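Consejos de taller: software para pinzas y captura de demostraciones
Sección de buenas prácticas – Taller de automatización de Tallham

La presente página reúne recomendaciones dirigidas al personal y al alumnado que utiliza las herramientas de percepción, planificación y control del taller. Se refieren al software y a su preparación diaria. Las normas de seguridad eléctrica y el uso de la maquinaria de corte se recogen en páginas aparte y no se repiten.

Antes de empezar

Compruebe que el equipo ejecuta la versión de Metau indicada en el tablón. Dos equipos con versiones distintas producen registros que después no pueden fusionarse sin conversión, y la conversión pierde las marcas de tiempo intermedias.

Sincronice los relojes antes de abrir la primera sesión. El desfase admitido entre la cámara y el lector de apertura es de 7 milisegundos. Si la consola muestra un valor superior, cierre ambos procesos y vuelva a lanzarlos en este orden: primero el reloj, después la cámara, por último el lector.

Libere espacio en disco. El grabador se detiene cuando quedan menos de 300 gigabytes y no siempre emite un aviso sonoro.

Calibración de la apertura

La apertura de la pinza se expresa en el software como un valor entre cero y uno. Conviene fijar ambos extremos al comienzo de cada turno. Cierre los dedos sin objeto, guarde el mínimo; ábralos hasta el tope, guarde el máximo. Repita la operación después de cualquier cambio de almohadillas, aunque el recambio sea del mismo grosor nominal.

No corrija a mano el fichero de calibración. Cuando se sospeche de un valor, bórrese el fichero completo y genérese de nuevo. Los valores retocados sobreviven a las copias de seguridad y reaparecen meses más tarde en equipos que no los necesitaban.

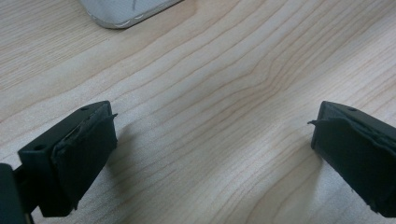
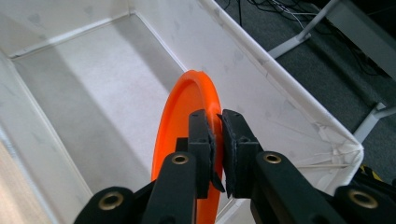
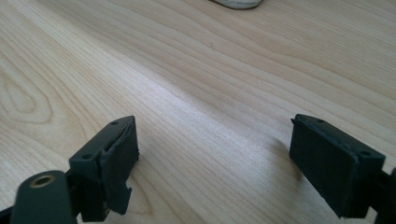 El detector de contacto de Sartori decide si existe agarre a partir de dos señales: la apertura medida y la máscara del objeto en la imagen. El umbral de fábrica resulta aceptable para piezas macizas y deficiente para las delgadas. Un disco naranja sujeto por el borde, como el que aparece dentro del cajón blanco, deja entre las almohadillas una franja muy estrecha, y un umbral mal ajustado puede clasificar esa apertura como pinza cerrada en vacío. Para objetos de este tipo se recomienda activar el perfil «borde fino» y exigir que la máscara confirme el contacto. El perfil se selecciona en el menú de tareas y debe anotarse en la cabecera del registro.

Segmentación y fondos

Las superficies de madera clara con veta marcada pueden inducir contornos falsos en el segmentador. Antes de modificar el modelo, pruebe a subir un punto el suavizado previo; suele bastar. Si persisten los contornos, grabe una secuencia breve de la superficie con los dedos abiertos y sin objeto entre ellos, y utilícela como referencia de fondo.

Los reflejos del barniz requieren otro tratamiento. Bloquee la exposición y el balance de blancos en el panel de cámara; con los ajustes automáticos, el brillo varía al desplazar la pinza y el seguidor de puntos pierde referencias. El bloqueo debe hacerse con la herramienta a la altura de trabajo habitual.

Los propios dedos ocupan una parte fija de la imagen y deben quedar excluidos de la estimación de movimiento. La máscara de exclusión se dibuja una sola vez por herramienta – no por usuario – y se guarda junto al fichero de calibración. Conviene dejar un margen generoso en torno a las almohadillas: un borde irregular o deshilachado sobresale del contorno teórico y, si queda fuera de la máscara, el algoritmo lo toma por textura del entorno.

Recipientes blancos y telas

El interior de un recipiente de tela blanca ofrece poca textura al estimador de posición. Al introducir la pinza, muévala despacio y procure que una parte del exterior permanezca a la vista. Si el indicador de seguimiento pasa a amarillo, detenga el movimiento hasta que se recupere. Reanudar la marcha en amarillo produce saltos en la trayectoria que el suavizado posterior oculta, pero no corrige.

En el planificador, no modele las paredes de tela como planos rígidos. Ganby admite volúmenes deformables con un coste de penetración; asigne un coste bajo a las paredes y uno alto al fondo. Con paredes rígidas, el planificador descarta trayectorias de salida perfectamente válidas y agota el tiempo de búsqueda.

Control y velocidad de cierre

Separe siempre la orden de cierre de la orden de sujeción. La primera se controla por posición y la segunda por fuerza. El cambio entre ambas debe producirlo el detector de contacto y no un temporizador. Los guiones antiguos que todavía emplean un temporizador se encuentran en la carpeta «heredados» y no deben copiarse en proyectos nuevos.

Al reproducir una demostración en el brazo, empiece a velocidad reducida y con el límite de fuerza activado. Revise la primera reproducción completa antes de aumentar la velocidad. Una trayectoria aceptada en el simulador sigue necesitando esta revisión.

Nombres y archivo

Cada episodio recibe un número correlativo que asigna el sistema. No lo sustituya por un nombre descriptivo; para ello existe el campo de notas. Anote en él la superficie, el objeto y el perfil de contacto empleado. El episodio 1715 se conserva en el servidor como modelo de cabecera bien cumplimentada y puede consultarse desde cualquier equipo del taller.

Los episodios sin objeto también se archivan. Sirven para comprobar falsos positivos del detector y deben llevar la etiqueta «vacío». Un episodio vacío sin etiquetar se interpreta como agarre fallido y altera las estadísticas de la tarea.

No elimine episodios defectuosos desde el explorador de archivos. Márquelos como «excluido» en Metau, indicando el motivo en una línea. El índice se actualiza por la noche y un fichero ausente interrumpe la actualización de los restantes.

Al terminar

Cierre el grabador desde su menú y espere la confirmación de escritura antes de desconectar la cámara. Si la confirmación no aparece, deje el equipo encendido y comunique la incidencia al servicio técnico, con el número del último episodio. Las incidencias recibidas después de las 17:00 se atienden en la jornada siguiente.

Los perfiles de contacto se revisan en septiembre. Las propuestas de modificación deben acompañarse de los registros en los que se apoyan.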